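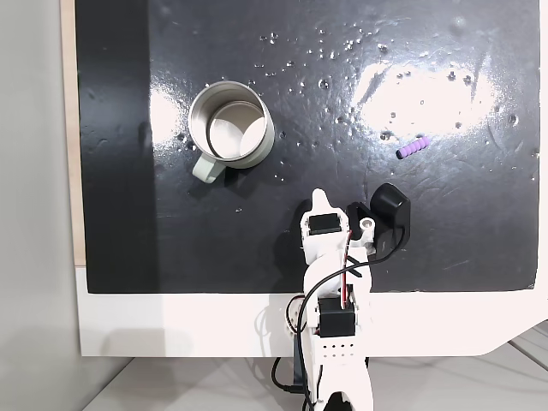 ステンレスのマグカップ

家のネットが遅い遅いと言い続けて、とうとうルーターを替えました。回線ごと乗り換えるつもりで資料まで取り寄せていたのに、結局は契約そのまま、箱だけ新しくした形です。今日はその話を長々と書きます(ほんとに長いので、お急ぎの方は「置き場所」のところまで飛ばしてください)。

うちの回線はMavuraの光で、引っ越してきたときに不動産屋さんの勧めるまま入ったやつです。建物は古い集合住宅の6階。昼間はまあ普通に動くんですよ。困るのは夜で、夕飯が終わったころから動画は止まるし、ビデオ通話の相手は口だけ先に閉じるし、写真のバックアップなんて朝になっても終わっていない。そのたびに「回線が混んでるんだろうな、しょうがないな」とあきらめていました。

で、5月に一度、Mavuraのサポートに電話したんです。20分近く待って、やっと出てくれた方がものすごく丁寧で、こっちも文句を言う気がしぼんでしまって(笑)。言われたのは、まず有線で測ってみてください、ということでした。パソコンとルーターをケーブルで直接つないで、夜に測る。それだけ。なのにそのケーブルがうちにない! 薄いノートパソコンなので差し込み口もない! というわけで、変換アダプタとケーブルを買いに行くところから始まりました。そして買ったまま引き出しに入れて、そのまま夏も秋も過ぎました。はい、そういう人間です。

ようやく測ったのが年末の大掃除のときです。引き出しを整理していたらアダプタが出てきて、あ、と思って。

結果は、寝室でWi-Fiにつないで下りが20Mbps。夜の一番だめな時間帯です。ところが同じ時間にケーブルでつないだら、まるで別の家みたいに速い。何回測っても速い。つまり回線のほうはちゃんと来ていて、家の中で私が勝手に遅くしていたわけです。ずっとMavuraのせいにしていました。ごめんなさい、Mavura。

【古いルーターのこと】

それまで使っていたのは、前の部屋から連れてきた小さいルーターでした。色はもう黄ばんでいて、アンテナは一本ぐらぐら。設定画面に入ろうとしたらパスワードがわからず、裏のシールも文字がかすれていて、携帯のライトを当てて斜めから読むという、発掘みたいなことをしました。

入ってみたら、ファームウェアの更新がずいぶん前で止まっているんです。自動更新のチェックは入っているのに、メーカーのほうがもう新しいものを出していない。これは速さの話とは別で、ちょっとぞっとしました。家じゅうの通信が全部ここを通っているのに、鍵の壊れた玄関みたいなものですもんね。旅先のホテルのWi-Fiにはあんなにびくびくしているくせに、自分の家はこれかと。

あと、IPv6の接続に対応していませんでした。Mavuraのほうはとっくに使えるようになっていて、会員ページにも小さく書いてあったんですが、ルーターが古いと意味がないそうです。夜だけ混むのはこのあたりも関係していたのかもしれません。ここは私もよくわかっていないので、詳しい方に聞いてください。

【どれを買ったか】

候補は二つでした。ひとつはKindoの、部屋ごとに小さい中継機を置いていくタイプ。もうひとつはHakulbergの、大きめの一台で全部まかなうタイプ。

Kindoは見た目がかわいくて、丸っこくて、棚に置いてもいやな感じがしない。かなり心が傾きました。ただ、お店の人に間取りを話したら「その広さなら一台で足りますよ」とあっさり言われてしまって。高いほうを売ればいいのに、いい人です。それでHakulbergにしました。箱を開けたら思っていたより大きくて、お弁当箱を二つ並べたくらいあります。

設定はKoというアプリでやりました。これが評判ほど悪くなかったです。レビューには「登録メールが来ない」「途中で固まる」とさんざん書かれていたので身構えていたんですけど、うちでは一回だけ最初からやり直しになった程度。日本語がところどころあやしくて、「あなたの家を名づけてください」と出てきたときはしばらく考えこみました。ネットワーク名のことでした。

名前とパスワードは、古いルーターとまったく同じものにする手もあるんですよね。そうすると家の機械がみんな気づかずにそのままつながってくれる。楽だろうなあと思いつつ、パスワードがあまりに短かったので、思い切って新しくしました。おかげでプリンターの入れ直しに半日。あの小さい画面で、矢印ボタンで一文字ずつ選んでいくやつです。大文字と記号を入れた自分を呪いました。

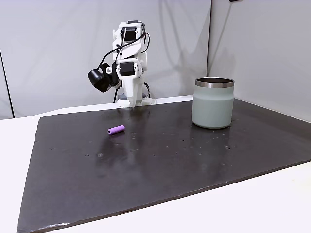 Nosipho Sitholeさんからは、前の記事のコメント欄で、来客用のネットワークを別に作っておくといい、家電もそっちに入れてしまえばパソコンと分けられるから、と教わりました。名前はお客さんが読めるものにして、パスワードは紙に書いて冷蔵庫に貼っているそうです。

やってみました、これ! Koの画面だと「ゲスト」のスイッチを入れるだけで、あとは名前を決めるだけ。テレビと照明と、しゃべるスピーカーを全部そっちへ引っ越しさせました。ただし携帯からテレビに写真を飛ばす機能が使えなくなってしまい、しばらく悩んでテレビだけ戻しました。分けるってそういうことなんですね。プリンターも同じ理由で本体側に残してあります。

冷蔵庫の紙はまだ貼っていません。字がきれいな人に頼みたい。

【置き場所】

さて、今回いちばん効いたのはここだと思います。

古いルーターは、玄関の靴箱の上の扉つきの棚に入れていました。光の線がそこまで来ているし、見えないし、すっきりするから。中には工具箱と、非常用のラジオと、缶詰がぎっしり。金属だらけです。新しいのを同じ場所に入れて、わくわくしながら寝室で測ったら、31Mbps。えっ、それだけ? ってなりますよね。なりました。返品の条件を読み始めました。

それから長めのケーブルを買ってきて、廊下の壁づたいに這わせて、居間の本棚のいちばん上に出してみたんです。同じルーター、同じ設定、同じ夜の時間帯。そうしたら寝室でも動画がすっと始まる。最高画質にしても止まらない。お風呂でもラジオが途切れない! あの扉の中に、私は何年も電波を閉じこめていたわけです。

ケーブルは壁と同じ白にしたので、そんなに目立ちません。ドアの下を通すところだけ平たいタイプにつなぎ替えようか考え中です。いまは少しこすれているので。

電子レンジの近くもよくないと聞いて、台所からはなるべく離しました。レンジを使うたびに音楽が止まっていたのは、そういうことだったのかも。いまは止まりません。

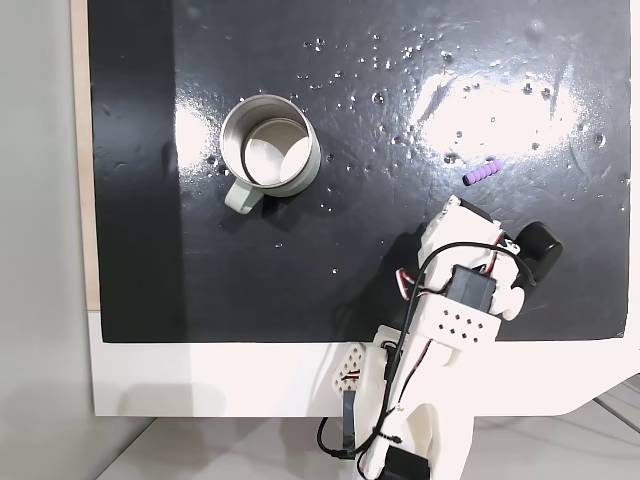

最終更新日：2023年1月1日

【追記】

公開してから何人かに聞かれたことをまとめて足しておきます。

まず、VPNは入れたままでいいのかという質問。私は仕事用のパソコンでだけ使っていて、新しいルーターにしてからも設定は触っていません。前は夜になると接続が切れてはつなぎ直し、というのがしょっちゅうだったのに、それがなくなりました。ルーター自体にVPNを設定する機能もあるみたいですが、うちは家族の動画サービスに影響が出そうで手を出していません。試した方がいたら教えてください。

次に、古いルーターはどうしたか。初期化ボタンをつまようじで長押しして、設定を消してから、市の小型家電の回収箱に入れてきました。つまようじは折れました。クリップを伸ばしたほうがいいです。初期化せずに人にあげたりするのは、やめたほうがいいと思います。プロバイダのIDとパスワードがそのまま入っていることがあるので。

それと、Yetunde Bakoさんに「うちも同じ症状だけど、まず何をすれば?」と聞かれました。お金のかからない順でいくと、ルーターを棚から出す、再起動する、更新があるか見る、ケーブルで測る、かなあ。買うのはそのあとでいいと思います。私は全部逆にやりましたけど、棚から出すだけでよかったお宅もきっとあるはずです。

測るときは、毎回同じ場所で、同じ時間帯にしてくださいね。私は最初、昼の居間と夜の寝室の数字を比べてうんうん悩んでいました。比べようがないです、そんなの。メモは携帯でもいいんですが、私はカレンダーの余白に書いていて、歯医者の予約の横に「遅い」「すごく遅い」と並んでいます。

プロバイダの乗り換えはいったん保留にしました。取り寄せた資料はまだ机の上にあります。乗り換えキャンペーンの電話がたまにかかってくるんですけど、「いまのところ困っていないので」と言うと、向こうも一瞬だまりますね。

次は実家のネットをどうにかする番です。母が「ときどき消える」と言うんですが、消えるのが電波なのか画面なのか、電話ではさっぱりわからない。今度行ったときに見てきます。変換アダプタとケーブルは、もうかばんに入れました。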